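Tarko Padlock Ratings: data card

Version of March 16, 2026

What this is

A table of ratings for 415 small padlocks sold to households, put together from shop listings, packaging and owner reviews. Each row is one padlock. It was started because the "security level" printed on the packet seems to mean whatever the maker would like it to mean, and we wanted to see whether the claims lined up with anything at all. Mostly they don't.

Read the limits section before you use it. If you are choosing a lock for a shed with anything valuable in it, this table should not be your only source, and we would be uneasy if it were your main one.

Where the rows come from

Shop listings: taken from the Trekis catalogue and the Sánchez hardware site, copied by hand in December. Both sites reuse the same blurb across quite different locks, so the "features" column is weak.

Owner reviews: kept only where the reviewer says how long they have had the lock. That threw out most of them. Reviews written on the day of delivery tell you about the parcel.

Luditville survey: 60 replies to a paper form left at the allotment site. People who have had a lock fail are keener to fill in a form about locks, so treat the failure rate as too high. By how much, we can't say.

Columns

name: as sold, including the silly ones
body: brass, steel, aluminium, or "unclear"
shackle_mm: thickness given by the seller, not measured by us
claimed_level: the maker's own score, on the maker's own scale
years_owned: blank if unknown
failed: yes, no, or blank
note: free text, lightly tidied for spelling

"Brass" in the body column means the seller said brass. Several cheap locks are described as "brass finish" or "brass style", and those are marked unclear. We have been told this is fussy. It stays.

A brass padlock with a silver-coloured shackle, then a wider view of a grey marbled tabletop:
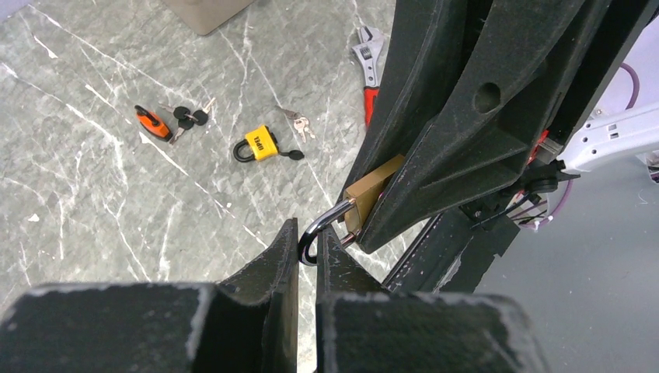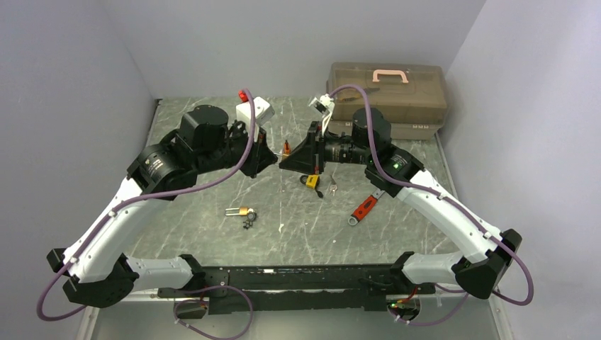

Known limits

The claimed levels can't be compared between makers. One scale stops at 10, another at 15, and a third uses little shields. We left them as printed. Please don't average them. Someone did this with an earlier version and got a league table that looked very convincing and meant nothing.

42 rows are probably the same lock under different names. They share a weight, a shackle thickness and a misprint in the instructions. We haven't merged them, as we can't prove it.

There is nothing in the table on picking or cutting. Online videos of locks being opened in seconds are fun to watch, but the person holding the pick has usually practised on that model, and a thief with bolt cutters doesn't care either way.

Weather is hardly covered. Only 20 rows have a note that mentions rust or a frozen lock.

Changes since the last version

Removed the star rating column.
Split "steel" from "unclear" where the packet allowed it.
Corrected shackle thickness where the seller had typed inches as millimetres.

Corrections

Send the row name and a scan of the packet. Corrections from makers are welcome on the same terms as anyone else's, and "our lock is better than that" does not count as one.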